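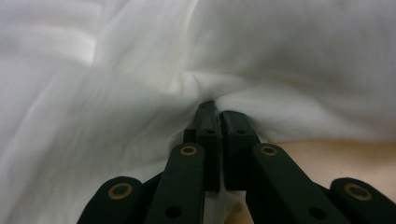
Most small laundries that ask me about automation want to talk about the arm. They should start with the fingers.

At Narkeck we set aside 3700 pounds for hand-held grippers and spare tips before we priced a single robot. Kourosh Dehghan in accounts thought this was the wrong way round. I still think it was right. A sheet is an awkward thing to pick up, and a gripper that can't manage one in a person's hand won't manage it on an arm costing far more.

Budgets usually treat tips and pivots as sundries. They wear, and they need their own line. Ours was 227 pounds up to August, and nearly all of it went on tips.

I would also pay for staff time. Saadet Ekinci put in 291 hours on sheets and pillowcases, and her notes changed our order more than any supplier's visit did – we dropped two of the attachments we had planned to buy.

The arm can wait until next year's budget.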